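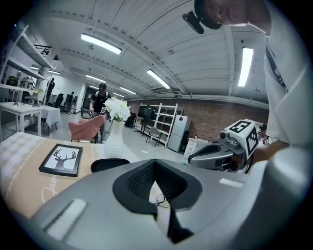 The Trillholm Residence Hall dining and sitting room was refurnished over the summer and reopened to residents in September. Each table is dressed with a cloth and a small number of decorative items, so that the room retains a domestic character between meals. The cloth chosen for the first table is in cream and beige tones, with a checked, woven pattern and a band of chain-like lines, and it carries a black-framed picture of a deer's head in silhouette and a tall white vase of white flowers. A pink upholstered chair stands behind it. Residents are welcome to move the smaller items while dining and are asked to return them afterward.

About the room

The room serves the residents of the east wing and their guests. It measures 1,178 square feet and was last furnished when the wing was built. The present work was carried out under the Grudden bequest, which provides for the upkeep of shared rooms, and was completed within the sum allotted. Furniture was supplied by Kistora, and the table linens and flower arrangements were prepared by the Đoàn workshop, which also maintains the linens in the guest rooms.

Residents were consulted before any purchase was made. A written survey was sent to every household in the wing, and 132 replies were received. The replies showed a clear preference for upholstered seating, for tables small enough to allow conversation, and for color in the chairs in place of the plain beige used previously. Several respondents also asked that framed pictures be placed at table height, where they can be seen by persons who are seated. These preferences were followed wherever the size of the room allowed.

Notes on the furnishings

Table linens. Cloths are changed weekly and after any spill. Patterned weaves were preferred to plain white, which had shown wear quickly under the old arrangement. Spare cloths are kept in the cabinet beside the pantry door. Residents who wish to use their own cloth for a family occasion may do so by arrangement with the hall office.

Chairs. Upholstered chairs may be moved from one table to another, but should not be taken out of the room. The seat covers may be cleaned with a damp cloth and mild soap. Please report loose seams or unsteady legs to the office promptly, and leave the chair in question against the wall with a repair tag.

Flowers and vases. Arrangements are reviewed each Monday. Vases are placed toward the middle of the table during meals and may be set to one side for card games or letter writing. Scented flowers are avoided at the request of residents.

Framed pictures. The pictures are on loan from the hall's own collection and are exchanged twice a year. The current selection consists of animal subjects in black and white. Proposals for the next selection may be left in the box outside the library.

Use of the room

The room is open daily from seven in the morning until nine in the evening. It may be reserved for private gatherings outside meal hours. The maximum number of persons permitted at one time is 100. A reservation form is available at the front desk and should be returned at least one week in advance. Parties using the room are responsible for restoring the tables to their usual arrangement, and a printed plan is posted inside the cabinet door for this purpose.

Requests for copies of the gallery photographs may be made in writing to the Trillholm hall office.

Page last revised 12/09/2024.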